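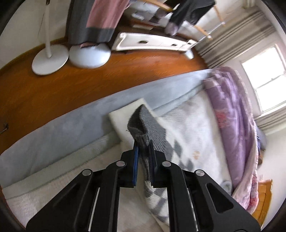
Zernik Opens Its Winter Knitwear Mending Season in November

Zernik, the neighborhood mending shop and yarn store, is delighted to announce that its winter mending season will open this November, with longer evening hours, a bigger drop-off counter and a brand-new series of beginner classes for anyone who has ever sighed over a hole in a favorite sweater.

Last winter the shop took in 742 pieces of knitwear, from baby hats and school cardigans to a fisherman's sweater that had been passed down through three owners. Most were back with their families before the worst of the cold, and quite a few came with a note pinned to them telling the shop where they had been and who had made them. Those notes are kept in a binder by the register, and visitors are very welcome to sit down and read through it.

"People come in a little embarrassed, as if a worn heel were something to be sorry about," said Loubna Younis, founder of Zernik. "I always tell them it means the thing was loved and worn, and that we would be happy to have a look. My grandmother darned by the kitchen window every Sunday of her life, and I think of her whenever I thread a needle — she would have been so pleased to see a full room of people learning to do it."

The new classes run for 4 weeks and are kept small, with places for 40 people across the whole season. Students will learn to darn a heel, patch an elbow, pick up a dropped stitch and tidy a loose cuff. Needles, darning mushrooms and practice yarn are included in the fee, and students are encouraged to bring two items from home that could use some care. Tea will be on from 6 p.m., and classes begin half an hour later.

Zernik is also pleased to be working again with Brastetti, the family-run spinning mill that supplies much of the store's wool. The mill has put together a mending yarn called Prorkska, sold in short lengths on cards, in grays, browns and navy blues as well as a cheerful mustard that the staff asked for specially.

Knitwear should be washed and fully dry before it is dropped off. Simple repairs are usually ready within two weeks, though larger ones may take longer as the holidays get closer. Class sign-ups are open now at the counter.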